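Trokis Teaching Guide
Section 4: Recording a Task by Remote Control
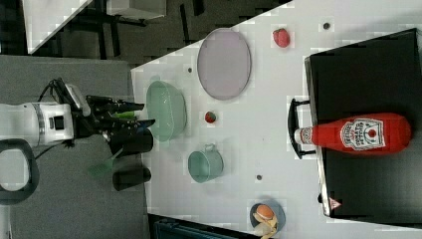 Remote teaching uses the leader handle to move the arm while the controller stores joint positions, gripper opening and both video streams. Each recording is saved as one episode. For teaching by hand, with the arm in free-drive mode, go to Section 5. The two methods can't be mixed in the same task file.

4.1 Before you start

1. Complete the start-up check in Section 2. The status light must be steady.
2. Place the objects for the task on the table. Keep every object the gripper has to touch inside the reach area set in Section 3.
3. Check that the cables at the wrist have enough slack for a full turn in both directions.
4. On the Teach screen, select New Task and type a name. Use the same name for all episodes of the task.
5. Enter the instruction in plain words, for example "put the strawberry on the plate." One instruction per task file.

CAUTION: Keep hands and loose clothing out of the reach area while the arm is live. The stop button must be within reach of the operator at all times.

4.2 Recording an episode

1. Hold the leader handle in a position close to that of the arm. The Align bar turns green when the two match.
2. Press the pedal once. The arm now follows the handle.
3. Press Record. A tone sounds.
4. Carry out the task at an even speed. Approach each object from above where possible, and close the gripper fully before lifting.
5. After releasing the last object, raise the gripper clear of the table and hold it still for 2 seconds.
6. Press Record again to end the episode, then press the pedal to disconnect the handle.
7. Select Keep or Discard.

NOTE: An episode can be up to 121 seconds long. Recording stops by itself at the limit and the episode is marked Incomplete. Incomplete episodes are left out of training unless you change the setting under Task > Filters.

NOTE: Thin or narrow items can shift between the fingers during a move. If an item slips, discard the episode. Do not correct the grip in the middle of a recording — the correction will be learned as part of the task.

4.3 Changing the layout

Move the objects between episodes. Change their position and the direction they face, and include some items lying on their side if this will occur in normal use. Leave objects that play no part in the task on the table for at least some of the episodes.

Record a minimum of 20 episodes before the first training run. Tasks with two or more pick-ups need more.

4.4 If the arm does not follow

Align bar stays gray: the handle is not connected. Reseat the plug and select Rescan.
Arm follows with a delay: close the video preview on any second screen.
Message 232: the force limit was reached. Release the pedal, move the handle up and away from the table, and select Clear. If the message returns, repeat the table height setting in Section 3.

Section revised 5/12/26, I. Maes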